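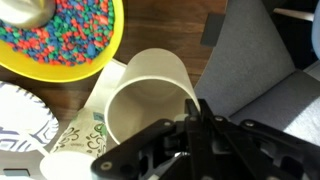 Garden > Flowers > Seeds and Sowing

Posted in: Grow Your Own Way
1 min read

1/ Sweet pea update! I put in 30 seeds on 4/26/26 and so far I've got six up - all of them at the sunny end, of course.

2/ I did soak them overnight, before you ask. My mom never bothered and hers took over the whole fence every year.

3/ Pinching out the tips once they have three pairs of leaves. I hate doing it but they bush up so much better.

4/ Still hoping for flowers into August, if the heat lets me. Slugs, please stay away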